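About Woketti

Woketti is a marine wildlife research and field station. We study coastal sharks and rays, maintain a tag database, and supply catch and sighting records to fishery managers and university groups who ask for them. We also run a small training program for people who want to work on research boats.

The station operates from a single building near the harbor. It holds a wet lab, a dry lab, a tag bench, a records room, and a utility room. Boats are kept at the public slip.

What we work on

Our main work is the movement of coastal sharks between feeding and nursery grounds. We use two kinds of tags. Plastic dart tags carry a number and a return address, and depend on someone catching the animal again and writing to us. Acoustic tags send a coded ping that is picked up by receivers on the seabed when the animal swims within range. The dart tags are cheap and can stay in place for years. The acoustic tags cost far more per animal but give a position without a recapture.

At present we maintain 18 acoustic receivers. They are moored in two lines across the bay mouth, with a few single units inside the estuary. Each receiver is lifted, cleaned, downloaded, and put back on a fixed schedule. Fouling by barnacles and weed reduces detection range, so the schedule is shorter in summer.

The database now holds records for 771 tagged animals. Most are smoothhounds and juvenile dusky sharks. Rays were added later and are stored in a separate table, with disc width recorded in place of fork length. Records made before the current format were entered from paper sheets and carry a flag to show that the position was estimated from a chart.

How we handle animals

Sharks are brought alongside the boat and kept in the water in a sling. Larger animals are not lifted. The person at the head runs the timer and calls the steps in order: length, sex, tissue clip, tag, release. Time in the sling is limited to 7 minutes. If the limit is reached before the tag is in, the animal is released untagged and the record is closed with the data already taken.

Hooks are barbless circle hooks. Lines are checked continuously and are not left to soak overnight. Any animal that does not swim off under its own power is held facing the current until it does, and this is written on the sheet.
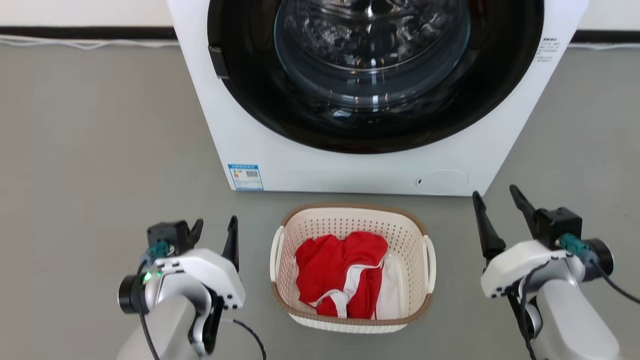
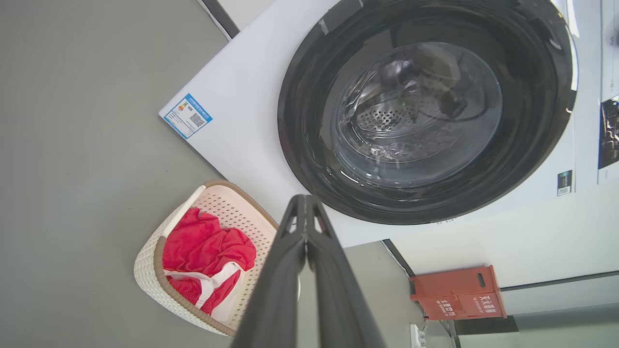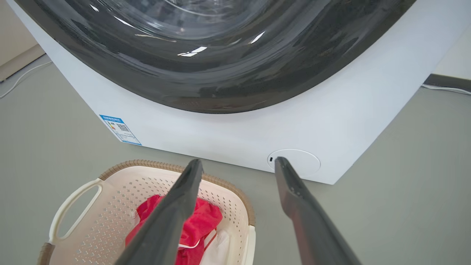 Contamination control takes up a good part of each field day. Tissue clips are used for genetic work, and skin mucus from one animal can show up in the sample of the next if slings, towels, and gloves are shared. Slings are rinsed in fresh water on deck and changed between species. Towels and cotton glove liners go ashore in sealed bags and are washed by machine with no softener. A front loader with a tinted door like ours makes it hard to see a glove liner stuck to the top of the drum, so the door is opened fully and the drum is checked by hand before the next load. Items used with rays are washed apart from items used with sharks. Blank swabs are taken from clean towels once a month and sent out with the regular samples.

Scissors and tag applicators are handled separately. They are scrubbed, soaked in dilute bleach, rinsed, and dried on the bench. Each applicator has a number, and that number is written on the field sheet next to the tag number.

Data and access

All records are checked twice. The first check is done on the day of the trip by the person who wrote the sheet. The second is done by someone who was not on the boat. Lengths outside the known range for a species are queried, as are positions that fall on land.

Data requests should state the species, the area, the period, and the intended use. Exact positions of nursery sites are withheld from public releases. Summaries by grid square are open to anyone. Requests from students are handled in the same queue as all others.

Receiver files are processed in Pidon, our in-house software. It removes false detections, corrects for clock drift, and joins the result to the tag table. Version notes are sent with each data release. Files processed before the clock correction was added should not be mixed with later ones. If you hold such files, ask for replacements.

Training

The field course runs each February and takes up to 3 trainees. It covers boat safety, knots and moorings, species identification, measuring, sheet keeping, and receiver servicing. Trainees do not place tags on live animals during the course. They practice on foam blocks covered with neoprene, and later on dead specimens from the Kadrić fish market, which sets aside small sharks landed as bycatch.

Applicants need to be able to swim in open water and work from a small boat in moderate swell. No degree is required. Boots and foul-weather gear are not supplied.

People

Amparo Quintero directs the station. Her background is in the age and growth of coastal sharks, mainly from vertebral sections. She sets the field schedule and signs off on permits.

Ghizlane Badawi manages the database and the receiver array. She wrote most of Pidon and answers data requests.

Seasonal crew and trainees are listed in the annual report.

Funding and boats

Woketti is funded by research contracts, course fees, and small grants. We do not sell shark products or run cage diving trips. The main boat, Sondus, is an open aluminum workboat with a side door for the sling and a davit for lifting receivers. A smaller inflatable is used in the estuary.

Reporting a tag

If you catch a tagged shark or ray, please note the tag number, the species if known, the length, the place, and the time. Leave the tag in if you are releasing the animal. If the animal is kept, cut the tag off and mail it to the address printed on it. A photograph of the tag is useful when the number is worn. Reports are answered with the place of first tagging and the number of months at large.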